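Gallery: The Big Fruit Sort

Hello again, and welcome to the messiest gallery page on the site! Mekdes Tekleab has been after me for months to put something up about our fruit sorting table, and February is a slow month for everything except marmalade, so I finally sat down with a pot of tea and did it.

If you're new, a bit of background. I help run the kitchen corner at the Farquharson, which is the old drapery building on the corner with the green awning. We do a little bit of everything in there (cooking mornings, a soup lunch, the preserving group) and once in a while we do a fruit session, where we put out as many different kinds as we can get our hands on and people learn what they are, how to tell when they're ready, and what on earth to do with them at home. Rory Strachan started these years ago with a bag of quinces and no plan whatsoever. They've grown a little since then!

The part I love most is the mix. I have a real soft spot for a table where an ordinary red apple is sitting a short reach away from a dragon fruit. You get somebody coming in who has eaten apples all her life and never touched a starfruit, and the next person grew up with a starfruit tree by the back door and wants to know why our apples are so sour. I don't have to do much talking on those days, to be truthful. I just cut things up and hand out napkins.

We use a two-level setup, with a wide dark surface lower down and a tray raised up behind it. The tray has a rim, and if you've ever chased a kiwi across a kitchen floor you'll know why I'm fond of a rim. Then there's the basket, one of those slotted plastic ones with the oval handholes, and it is my favorite thing in the whole kitchen corner. I bought it at Brinov when they were clearing out the laundry aisle and it has carried potatoes, wet dish towels, Christmas crackers and one very sulky cabbage. Air gets in through the slots, you can rinse the whole thing in the sink, and a hand fits in the hole even when you're wearing oven mitts. What more do you want from a basket?

OK, pictures! Click through if you want them bigger. 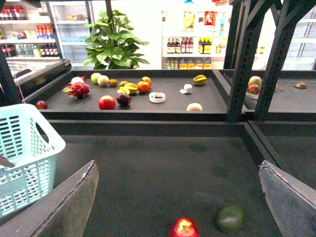

Dragon fruit, starfruit, a guava, apples in a few colors and plenty more on the upper tray. I'd like to take the dragon fruit home, please.

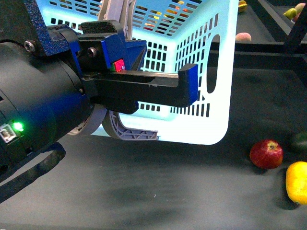
My beloved basket again, with its slots and that nice big handhole.

Now, for everybody who has written in asking what we do with it all once the session is over, I promise I haven't forgotten you. The short version is that very little gets wasted. The longer version is below, and Lorna Geddes has checked it over for me, as I have a habit of leaving out the sugar.

Apples are easy. Anything bruised goes into a pan with a splash of water and a cinnamon stick and gets cooked down until it gives up. We don't peel them. Lorna says you should, I say life is short, and we've agreed to stop discussing it in front of people.

Plums I roast, cut in half with a little brown sugar in the middle of each one. They go in at a medium oven while we wash up, and you eat them with yogurt or straight out of the dish with a spoon. If they're hard as golf balls, leave them in a paper bag for a couple of days first.

Starfruit is the one people get wrong, and I got it wrong myself the first time. If it's still green all over it will taste like a lemon with a grudge. Wait until it's properly yellow, and don't worry about the ribs going a bit brown along the top, you can run a knife down them and take that off. Slice it crosswise so you get the stars! One caution, and Mhairi MacBrayne asked me to put this in writing: people with kidney trouble should not eat starfruit at all, so please say something before you put it in a salad for guests.

Guava you can eat like an apple if your teeth are up to the seeds. I like the pale ones when they've gone a tiny bit soft and the smell fills the room. Kenna Munro makes a guava jelly that I have been trying to get the recipe for since we met, and so far all I've managed is "you boil it until it looks right."

Dragon fruit is mostly about the looks, I'm sorry to say. It's mild. Cut it in half lengthwise, scoop it out with a big spoon, cube it, and squeeze lime all over it. It does wonders for a fruit salad that's gone a bit beige. Keep the skins for serving in if you want to show off (I always want to show off).

Kiwis go in the fridge as soon as they're ripe or they'll be past it by the time you remember them. And if you have an avocado that refuses to soften, put it in a bag with a banana and go and do something else.

Here is the marmalade-ish thing we make with leftover citrus, in case you want to try it. Weigh your oranges and lemons together, slice them as thin as you can stand, cover with cold water and leave overnight. Next day simmer it all until the peel squashes easily between your fingers (let it cool first, I shouldn't have to say this but I do). For every 400 grams of fruit you started with, stir in the same weight of sugar, then boil it hard until a blob wrinkles on a cold saucer. It comes out a little different each time. The last batch was so stiff that Rory stood a teaspoon up in it and walked off.

A couple of housekeeping things before I go. The next fruit session starts at 9 in the morning, and please do come hungry. Bring a container if you'd like to take something home, with a lid that fits if you own such a thing. We're all right for knives, but we could use a few more small cutting boards. If you have a spare Veveo one in the back of a cupboard, it would be very welcome.

Oh, and Mekdes is hoping to find fresh tamarind for next time. If you know a shop that carries it, leave a note for her at the front desk, or just tell me when you see me at soup lunch!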